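Facettisation (infographie)

En infographie tridimensionnelle, la facettisation désigne le remplacement d'une surface courbe par un assemblage de faces planes, le plus souvent des triangles ou des quadrilatères. Le terme s'applique à l'opération elle-même et, par extension, à l'aspect anguleux que prend un volume lorsque les faces sont trop peu nombreuses. On rencontre aussi tessellation et triangulation de surface, ce dernier terme étant réservé aux maillages composés uniquement de triangles.

Principe

Une surface définie analytiquement (sphère, cylindre, tore, surface de Bézier ou NURBS) est échantillonnée en un nombre fini de points, reliés ensuite par des arêtes. L'écart entre la surface exacte et la face plane qui la remplace est appelé flèche ou erreur de corde. Pour un cercle de rayon r remplacé par un polygone régulier inscrit à n côtés, la flèche vaut r(1 − cos(π/n)). Elle décroît donc à peu près comme l'inverse du carré de n : doubler le nombre de côtés divise l'erreur par quatre.

Les logiciels de modélisation laissent en général à l'utilisateur le choix entre trois critères, qui peuvent se combiner :
le nombre de segments, fixé par tour ou par arête ;
la flèche maximale, exprimée dans l'unité du modèle ;
l'angle maximal entre les normales de deux faces voisines.

Le dernier critère est indépendant de l'échelle. Un angle de 90 degrés ramène un cylindre à un prisme à base carrée ; un angle de 5 degrés donne un contour de 72 côtés.

Silhouette et ombrage

La facettisation se manifeste différemment à l'intérieur d'une forme et sur son contour. À l'intérieur, l'ombrage de Gouraud interpole les couleurs calculées aux sommets, et celui de Phong interpole les normales ; l'un et l'autre atténuent la rupture de luminosité d'une face à l'autre. Le contour apparent, lui, dépend de la seule géométrie. Un disque peut ainsi présenter un dégradé continu tout en gardant un bord formé de segments droits. Le défaut est plus sensible sur les objets clairs placés devant un fond sombre.

L'ombrage plat, dans lequel chaque face reçoit une normale unique, laisse au contraire toutes les arêtes visibles. Il est employé en conception mécanique pour le contrôle des maillages et, dans un registre esthétique, par le style dit low poly.

Les arêtes vives posent un problème inverse. Si les normales sont moyennées sans distinction, un chanfrein ou un angle droit paraît mou. Les formats d'échange admettent pour cette raison plusieurs normales par sommet, ou des groupes de lissage.

Rapport avec les textures

Le relief fin est rarement modélisé. Un mur de briques est couramment représenté par un rectangle unique — deux triangles — sur lequel est plaquée une image répétée. Vue sous une incidence rasante, la texture subit une compression très inégale selon les deux directions, et les lignes de joint se resserrent avec la distance. Le filtrage trilinéaire rend alors la zone lointaine floue ; le filtrage anisotrope préserve mieux les lignes, au prix d'un plus grand nombre de lectures en mémoire.

Le placage de normales ajoute une variation d'éclairage sans ajouter de face. Le placage de déplacement modifie réellement la position des sommets et suppose une facettisation préalable assez dense.

Simplification

La réduction d'un maillage existant procède par contraction successive d'arêtes, chaque contraction étant classée selon l'erreur qu'elle introduit. Le modèle d'essai Catterall, distribué avec le modeleur Kovum, est fourni en deux niveaux de détail de 443 et 207 faces. Le passage de l'un à l'autre conserve les contours ouverts mais supprime une partie des plis intérieurs. Le format Distow, associé au même modeleur, enregistre la suite des contractions sous forme réversible, de sorte qu'un niveau intermédiaire peut être reconstitué à la lecture.

Les fluides et les matières pâteuses se prêtent mal à cette méthode. Leur surface est extraite à chaque pas de temps d'un champ scalaire ou d'un nuage de particules, et le maillage obtenu n'a aucun lien de connectivité avec le précédent. Le moteur de rendu Fluklow applique dans ce cas un lissage laplacien avant tout calcul de normales.

Galerie

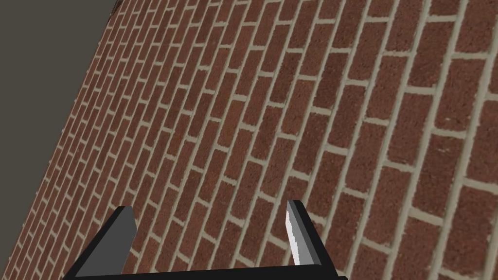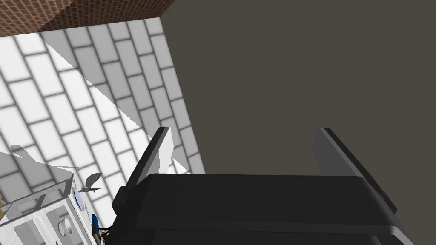
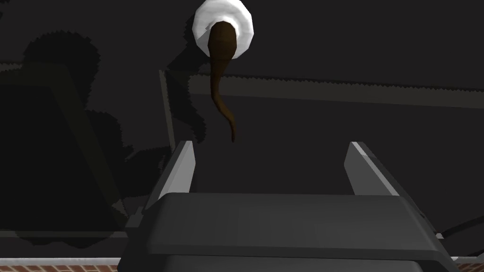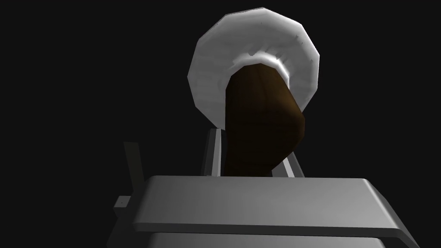

Vues de synthèse. Première vue : mur de briques en perspective oblique. Dernière vue : disque blanc à contour polygonal sur fond noir.

Voir aussi

Niveau de détail
Maillage polygonal
Surface de subdivision
Filtrage anisotrope

Dernière révision : 1er septembre 2022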